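Gilton Slatted Bench Top review: a year of computer teardowns on aluminum

Posted in Workshop, by Mudassar Kazmi

I promised a few of you back in April that I would finally write up the bench, and then I kept finding reasons to put it off, mostly because I kept using it. So please forgive the wait, pour yourself something nice, and let me tell you more than you probably wanted to know about a work surface.

The bench in question is the Gilton slatted top in white. It is aluminum, it comes as slats that you bolt down side by side onto a base of your own, and I paid a little over $200 for it with the end brackets. My old surface was a solid door my father-in-law was throwing out, laid across two filing cabinets, and I loved that door dearly, but it had a sag in the middle and every screw I ever dropped went straight to it like water to a drain.

Most of what I do on it is old desktop towers. People bring them to me when they have moved on to a laptop, and I strip them, clean them, sort out what is worth keeping, and put the good ones back together for whoever needs one. A tower on its side is a surprisingly awkward thing to work on. It's wide, it's heavier at the power supply end, and it has little feet and lips and folded edges that catch on whatever is underneath. On the door I was always shoving a towel under one corner. On the Gilton I lay the case down, take off the side panel, and get going.
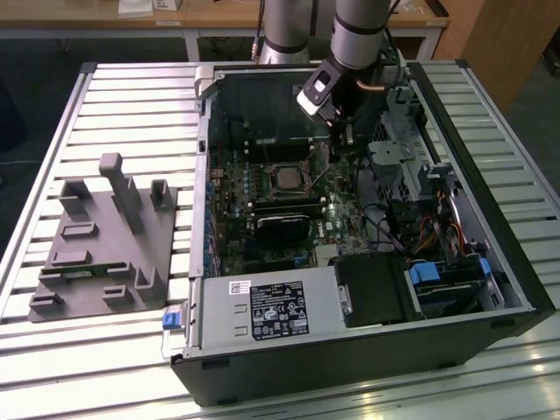

The stiffness is what won me over first. Memory modules can take a real push to seat, and the drive cages in these office machines sometimes want a good firm pull before they let go. With the old setup you'd feel the whole surface give under you, and I never trusted it. This one doesn't budge. I have leaned on it with both elbows (not recommended, says my back) and the slats stay flat. Gilton's leaflet says it will hold 1,000 pounds spread evenly, and I have no way of testing that and no wish to, but I believe them.

The second thing is the color. I nearly bought the plain metal finish to save a few dollars, and I'm so glad I didn't. Cases are black, brackets are gray, screws are small, and against white you can find almost anything. I can set a drive cover or a handful of screws down beside the case and see them again later without patting around like I've lost my glasses. It also bounces a bit of light back up, which my eyes appreciate more every year!

Now for the grumbles, because there are some.

The gaps. A slatted top has gaps, of course, and I knew that when I ordered it, but knowing it and watching a motherboard screw roll neatly along a slat and vanish are two different feelings. I ended up with a shallow tray that lives on the bench for anything smaller than a fingernail. If you do laptops, where the screws are tiny, I would think hard about whether this is the right surface for you. For full-size towers it's fine once you have the tray habit.

Then there is the matter of bare metal. Aluminum conducts, so a board should not be sitting on it with the power connected, and I would not put one down on it directly even with the power off - all those little solder points underneath don't want to be dragged across anything hard. When a board comes out of its case at my place it goes onto a Putodell mat, the thick one. While it stays in the case, the case does the job of protecting it and the mat can stay rolled up. I clip my wrist strap to the chassis and don't think about the bench at all.

Assembly took me most of an afternoon. The instructions are a single folded sheet with drawings that assume you already know which bracket is the left one. Dukdale, the shop I ordered from, sent me a better sheet when I wrote to them, so do ask. Oh, and check the bolts again after the first month. Two of mine had worked a touch loose, and a quarter turn put them right.

The real test for me has been processor work. That's the job where I hold my breath. Once the cooler is off and the retention lever is swung back, you have a chip that needs to come straight up and go straight down, and the socket will not forgive you if anything slides or tips at the wrong moment. A wobble you would never notice while unscrewing a drive cage suddenly matters a great deal.

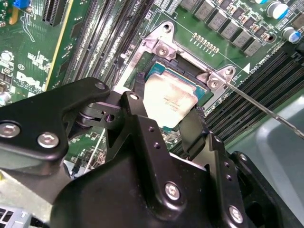

I used to do this step on the kitchen floor, if you can believe it, kneeling on a cushion, simply because the floor was the only thing in the house that didn't move. Now it all happens on the bench. I line up the corner marks, let the chip settle without any pressing, check that it's sitting level, and only then bring the lever over. The old chips get a wipe first to clear off the dried paste. Some never come up pretty again, and the lettering can be awfully hard to read, so I look at mine under the lamp before I wipe and jot down the model on a bit of tape.

Cleaning the bench itself is easy enough. Dust from an old tower is a special kind of dust, gray and a little greasy, and a damp cloth takes it off the flat parts. The gaps want a soft brush. I had one dark smear of thermal paste that frightened me for a day, and rubbing alcohol took it off. There are a few light scratches where I've dragged cases instead of lifting them, and those are my own fault.

I did try the Mohmand top before settling on this one, at a friend's garage. It costs $83 less and it is a perfectly nice bench, with a solid surface and no gaps to worry about, but it had a faint drumming bounce to it when we set a tower down, and I couldn't get past that. If your work is lighter than mine, have a look at it.

Would I buy the Gilton again? Yes, and I'd get the longer one. Mine is just wide enough for an open tower with its panel and parts laid out beside it, and I am forever moving the panel to make room for my tea. The extension kit is another $100, and I've been eyeing it since spring.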